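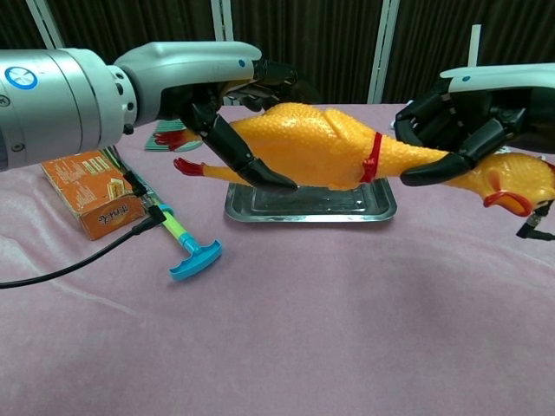

Two robot hands hold a rubber chicken over a steel tray at Plamon's workshop in Gridville.

The woman who runs the teaching sessions at Plamon came to robots by way of piano lessons, which she gave for years in her front room, and she still talks like a piano teacher. She asked me to leave her name out ("my old students would never let me hear the end of it"), but she was happy to sit down over coffee one July morning and tell me how a person goes about teaching a pair of arms to pick something up.

"People think we type it all in," she said. "And I suppose somebody could, for a bolt or a box. But you take that chicken, it's soft, it's bumpy, the head goes wherever it likes. How would you ever write that down? So you just do it. You move your own hands, the robot's hands follow along, and everything gets saved."

The task is called Flistel around the shop, after a street she used to live on, and it goes like this: both hands take hold of the toy, lift it clear of the tray, and set it back down again. One good try takes her 30 seconds. The team wanted 1000 of them, and when I visited she was 200 in and still cheerful about it!

I wondered if it got dull. She laughed and said that scales are dull too, if you let them be. "The first day I squeezed everything much too hard, because you can't feel it, you see, you only have your eyes. So you learn to watch the fingers. I look at how the rubber bends, and I slow right down before I lift."

She throws out the sloppy ones, with one exception. If she fumbles and then fixes it, she keeps the fix, and she was quite firm with me on this point. "A student who has only ever heard it played perfectly doesn't know what to do after a wrong note. I want it to see me get a finger back underneath and carry on."

Next comes the Pakzad task, which has to do with folding towels, and she has already been practicing at home with her own two hands and paying attention to her thumbs.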